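Trirkex Hand Gripper, Pair, With Wrist Cameras

In stock, ships from our Machala workshop

I built the first Trirkex for my own folding experiments, and for a good while I had no plan to sell it. Then people who read the write-up kept asking for the files, then for the parts, then for the whole thing screwed together and tested, so now there's a product page and I'm the one writing it!

Quick version for anyone landing here from a search: it's a pair of hand-held grippers with a wide-angle camera on each. You hold them, you do the chore, and the recordings train a policy that runs on a robot with matching fingers. If you've already got arms in the lab, you can leave them switched off while you collect.

What I used it for

The study was called Brellasen, and the question was pretty narrow. Does a folding policy get better when the shirts in the training data start out messy, in real homes, on whatever table happens to be there? I recorded 3,123 folds in all. Of those, 701 began from a proper crumple, and the rest began with the shirt more or less spread out. Then I trained the same model twice, once with the crumpled starts and once without (same network, same number of training steps, and I topped up the second set with extra flat starts so the totals matched).

Each policy got 60 tries on shirts it hadn't seen. The one trained with crumpled starts finished 40 of them. The flat-only one did fine until a sleeve was tucked under, and then it mostly pinched at the same fold again and again until I stopped it. I still find that a bit painful to watch.

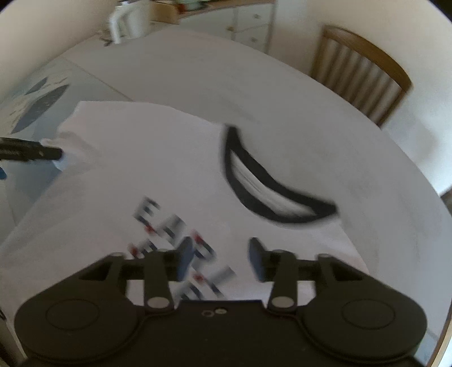
Working on a white T-shirt at a round table, fingers open.

The tables mattered more than I'd guessed, too. I had plenty of square desks in my early data and the policy got very attached to straight edges — it would drag a hem toward a line even when that made the fold worse. Mixing in round tables loosened that habit. I haven't run a clean comparison on table shape alone, so please take it as a hunch from someone who has watched far too many folding videos.

How it's made

The fingers move on a linkage, with metal pins at the joints. The dark pads are replaceable and I'd treat them as a wear item if you do a lot of fabric, because grip falls off slowly and you won't notice until your demos start looking clumsy. The lens is very wide on purpose. You get the fingers, the cloth and a good chunk of the room, and the room is what the tracking software (Vukora, included) uses to work out where your hand is. It likes furniture and clutter. Bare white walls make it miserable.

Fast moves blur, especially indoors in the evening. I kept blurred footage in my training set as long as tracking held up, and I only threw out the episodes where Vukora lost its place. If you want crisper frames, turn on more lights before you start fiddling with exposure.

What's in the box

Two grippers, left and right
Two cameras, already mounted
One spare set of finger pads
Small screwdriver and spare screws
Printed calibration card
Download code for Vukora and the Brellasen training settings

Good to know before ordering

Your robot needs fingers that match in shape and opening width. I sell a mounting kit for that separately, and it fits the common flange pattern. Heavy things are a bad idea: I've done towels, shirts and light kitchen stuff, and I wouldn't lift a full pot with it. Give yourself an afternoon to get comfortable, too. My first batch of folds was so hesitant that I deleted the lot and started over.

Two-handed recordings need both cameras synced, so run the calibration card past both lenses at the start of every session (and again after you swap a battery).

Returns are fine within the month if the pins and pads are undamaged. For lab orders of several pairs, send me a message through the contact form and I'll work out shipping with you.

Page last updated Sunday, June 18, 2023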